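Search this site Enter keywords Go

When the grip lets go a little: a talk with Aishwarya Rao

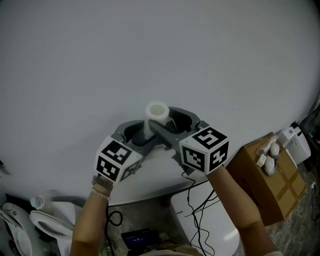 The trouble started in September, and Aishwarya Rao will tell you she didn't believe in it for the first two days. She runs the hand-held gripper work at Sakeo, a small outfit that teaches household robots to tidy bathrooms, and she had a set of recordings that looked perfectly good until somebody tried to learn from them.

"Everything played back fine," she said, pouring me a second cup of tea before I had gotten very far with the first. "You'd watch it and think, well, that's a lovely clean pick. And then the arm would try the same thing and squeeze the poor cup until it popped right out and rolled under the sink."

The arm, which the team calls Rey, did this again and again. They blamed the arm first, naturally. They swapped the fingertips, tightened every screw they could reach, and went back over the software that Trelto, the contractor down the hall, had put together for them in the spring. Rao remembers a long evening on the phone with Trelto that she would rather forget. "I was a bit short with them, and I've apologized since. They were very nice about it, and they were right, too. It wasn't theirs."

What they had missed was in the marker cubes, the blocks printed with black-and-white squares that ride on the arms of the hand-held gripper. The software finds the squares and works out from them where each side of the gripper is, and so how wide it is open. One cube had come loose on its mount. It would sit straight at the start of a session and then, with somebody's hands working around it for an hour, it would creep over by a hair.

"It's such a small thing!" Rao said, holding up a thumb and finger with barely any light between them. "But the opening is all we've got to go on. If the cube says the fingers are 2 millimeters closer than they really are, then the robot learns to close 2 millimeters too far, every single time, and it's quite sure of itself."

She found it by going through the session log, 244 recordings long, and picking out the ones where the gripper was closed on nothing. The reading ought to have been the same each time. It drifted steadily all afternoon, and then at recording 100 it jumped back, which puzzled her until she learned that a colleague had dropped the gripper in its case over lunch and nudged the cube straight again.

They threw out the whole batch. I asked if that hurt, and she laughed and said of course it did, there were people's sore wrists in those recordings. Now each session opens and closes with a check on a gauge block from Totard, and the cubes are pinned as well as glued.

"I still wiggle them," she said. "Every time I pick one up. My husband says I do it to the salt shaker."

Contact us | Copyright, all rights reserved | Back to top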